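# Livelari cabinet fronts

Livelari is our range of made-to-measure doors and drawer fronts for kitchens, utility rooms and built-in storage. The fronts fit onto the carcasses you already have, so the shelves, worktop and plumbing can stay where they are.

Every front has a recessed centre panel inside a flat border. The border is the same width on all four sides, except on drawer fronts under 180 mm high, where the top and bottom are narrowed to keep some of the panel showing. If you want plain slab fronts, look at the Stidon range instead. The two can be mixed in one kitchen and the colours match.

## Sizes

We cut to the millimetre. Give us the height first and then the width, and measure the old front, not the opening. If the old front is missing, measure the outside of the carcass and take 3 mm off each dimension.

| | Smallest | Largest |
|---|---|---|
| Door height | 260 mm | 2150 mm |
| Door width | 196 mm | 900 mm |
| Drawer height | 110 mm | 450 mm |
| Drawer width | 246 mm | 1200 mm |

All fronts are 18 mm thick. Doors over 1500 mm high need four hinges.

## Material and finish

The core is moisture-resistant MDF. The face and edges are sprayed in two coats of satin lacquer over a primer, and the back is finished in the same colour with one coat. There is no foil or wrap to peel near a kettle or oven.

There are 13 stock colours. We can also spray to a colour code you supply, which adds nine working days and can't be returned. Screens vary a good deal, so please order a sample before you settle on anything. Samples are sent out second class and the cost comes off your order.

Greys and dark greens look much darker under a wall cupboard than they do by a window. Stand the sample upright where the door will go and look at it in the evening with the lights on.

## Hinges

Fronts come with 35 mm hinge holes drilled, or undrilled if you prefer. For drilled doors we need the distance from the top edge of the door to the middle of the top hole, and from the bottom edge to the middle of the bottom hole. Measure each door separately. Older kitchens often have odd ones, particularly round the sink and in corners.

Hinges are not included. Murthy soft-close hinges can be added at checkout and come with mounting plates and screws. They open to 110 degrees. For a larder with pull-out baskets, choose the 155 degree version or the basket will catch the door.

## Handles

We don't drill for handles, as a hole 2 mm out of place will show. Use the paper template in the box. For a bar handle on a drawer, mark the centre of the width first and work outwards to each screw. Drill from the face with a scrap of wood clamped behind.

Handle screws are usually supplied at 25 mm. That is right for these doors but too short where a drawer has a separate inner front. Check the total thickness before you start.

## Cleaning

Wipe with a damp cloth and a little washing-up liquid, then dry. Don't use cream cleaners, melamine sponges or anything containing bleach. Leave new fronts for two weeks before washing them, as the lacquer goes on hardening after it reaches you.

Small chips can be filled with the touch-up pot, sold separately. It is mixed from the same lacquer and keeps for a year if the lid is pressed down properly.

## Delivery

Stock colours take three weeks. Orders go out on a pallet, or by parcel courier for up to four fronts. The driver delivers to the kerb, so have someone with you for tall doors. Our workshop closes for the last two weeks of July and those days are not counted.

Check everything within five days and tell us about any damage before fitting. We can't replace a front once it has been drilled or hung.

## Questions

Sowmya Varma looks after orders and can go through your measurements before we cut. Thirumalai Unnithan deals with colour matching. Trade customers with a Trallow account should order through their usual page, where the 86 mm plinth is also listed.

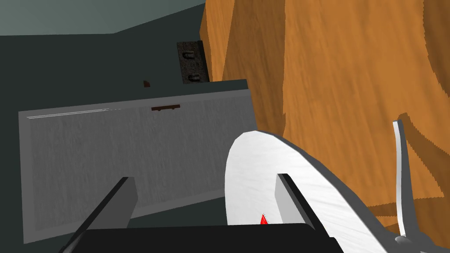
Plinth is sold in 2400 mm lengths in all the stock colours. It comes with a clear sealing strip for the bottom edge, which pushes on by hand. Cut the plinth first and fit the strip afterwards. Clips are sold in packs of four, and each length needs one pack.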